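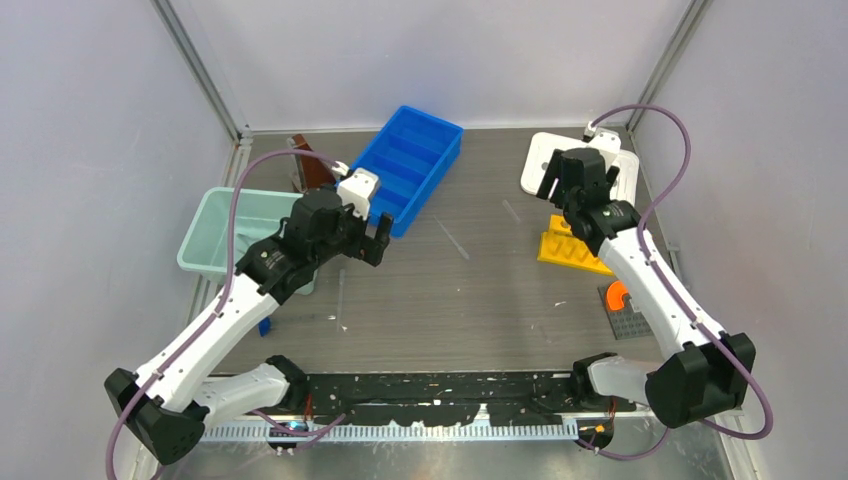
Small Parts Sorting: Frequently Asked Questions

Which container should I use for long parts?

Use the blue tray. It is divided into compartments, and parts should lie flat along their length. Parts over 100 mm go in the teal bin.

Can I mix part types in one compartment?

No. One type per compartment. If you have more types than compartments, start a second tray.

What goes in the teal bin?

Unsorted stock and oversize parts. The bin is open and shallow, so do not fill it above the rim.

Where should the tray sit while I sort?

Near the back center of the table, with the bin to the left. A diagonal placement is acceptable if all compartments can be reached.

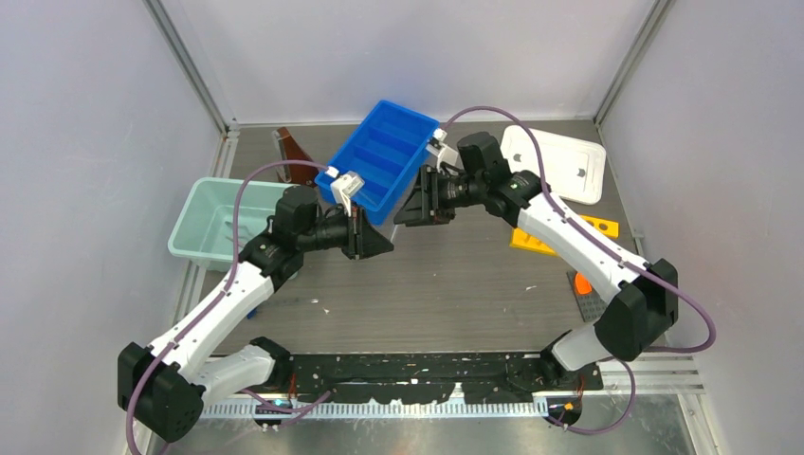 Labeling and Storage

How are trays labeled?

Write the tray number and the month on the short side, for example "Tray 13, June." Do not label individual compartments.

Are Makent and Drunda trays interchangeable?

They stack, but the lids do not fit across brands. Store them on separate shelves.

Who maintains the parts list?

Elżbieta Czerwiński. The current list has 222 entries. Send corrections to her by noon.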